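Home | Forums | Robot Learning | Demos and Data | Log in

Folding demos - how fussy are you about the start?
3 min read

kandetti_kel
I'm up to 192 shirt folds for our Inthanon project, all done with handheld grippers at home, and I've started wondering if I'm being too neat. I smooth every garment flat before I hit record. Panya Sitthichai reckons that's a mistake and I should just chuck them down and go. Thoughts?

lamon_north
Panya's right, sorry! If the policy only ever sees a tidy start it'll fall in a heap the first time someone hands it real washing. We had 1010 lovely clean demos and the thing was hopeless with an inside-out sleeve.

Fakomow
Disagree a bit. Messy starts are fine once you've got a base, but if every episode is chaos you're teaching it eight different ways to begin and it averages them into mush. I'd go tidy first, then rumple.

kandetti_kel
Hmm, that's sort of where I'd landed, so of course I like that answer :) What about surface? I've been working on the bed and the sheet creases up like mad.

lamon_north
Leave the creases in. Who's got a perfectly flat bed? Change the sheet colour every so often though - ours got very attached to grey.

kittipong_p
Kittipong Panyasiri here, been lurking. Could you post what your grip looks like? Where you pinch matters more to me than the sheet.

kandetti_kel
No worries, this is my usual hold, one gripper each side:

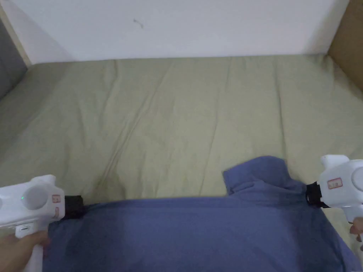

Blue one on the green sheet, both jaws on the fabric.

kittipong_p
Ta. I'd want the right jaw further from that raised bit of fabric. Bunched cloth is a pain for depth, and it's hard to tell how many layers you've got.

Fakomow
Nah, I'd keep some like that. Real hands grab the lumpy part all the time.

kittipong_p
Some, sure. I just wouldn't want it in all 3506 or whatever the final tally is.

kandetti_kel
3506! My wrists hurt reading that. I'll do a batch with the jaws moved out and report back in January.

Related threads
Gripper handles and sore thumbs
Towels or tees first?
Trimming dead time off the start of episodes
Lamon export settings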